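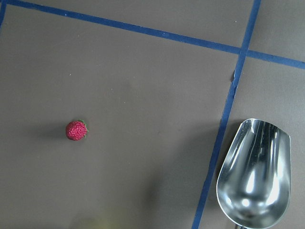 May, evening

Up at 5:30 and out to the strawberry beds before it got warm. The two rows nearest the fence are ahead of the others again. I picked those first and left the far rows for later in the week. The berries are small this year but the flavor is good. We had hardly any rain in April and I watered late, so small is what I expected.

Slugs got into the low end of row three. I pulled out the old straw there and put down fresh. I should have done it when the flowers opened. There was still half a bale in the shed, damp on one side, and I used the dry part.

Haoran Xiong came by at ten to return my long hose and stayed for coffee. His peas are finished already, which surprised me, but his yard gets sun all afternoon and mine is shaded by the neighbor's maple from 4 on. He wants runners from my older plants in July. I told him to take them from the younger ones, as the old ones are tired and I plan to dig them out this fall. He also said the Kumus nursery has stopped carrying bare-root plants and only sells them in pots now. I paid 64 dollars for everything I planted last spring and I doubt that would get me one row in pots.

After he left I made jam. I used less sugar than the recipe card says and a whole lemon. The first batch would not set. I boiled it again for a few minutes, tested it on a cold saucer, and it wrinkled the way it should. The second batch went faster. I ran out of lids and had to go down to the basement for the box left over from the tomato year. One jar did not seal, so it is in the refrigerator and I had some on toast at lunch. A little tart. I like it that way.

Called my sister in the afternoon. Her knee is better and she walked as far as the Grellumach bakery and back without the cane. She asked for jam before I could offer it. She also asked if I had done anything about the gutter. I have not. I said I would get up there this month if the ladder is safe, and she said to hire someone. We left it there.

Watered the beans and lettuce at six. The lettuce is close to bolting. I cut what I could and washed it and filled the big bowl, so it will be salad for several days. The second planting of beans is up, with one bare stretch where the cat has been digging. I laid some chicken wire over it.

My back is sore from the picking. I took a hot bath and read a little, but could not keep my mind on the book. Tomorrow I need to buy more lids, take a jar over to Haoran, and put netting on the far rows. The robins have found them. I saw one sitting on the fence post at supper with something red in its beak.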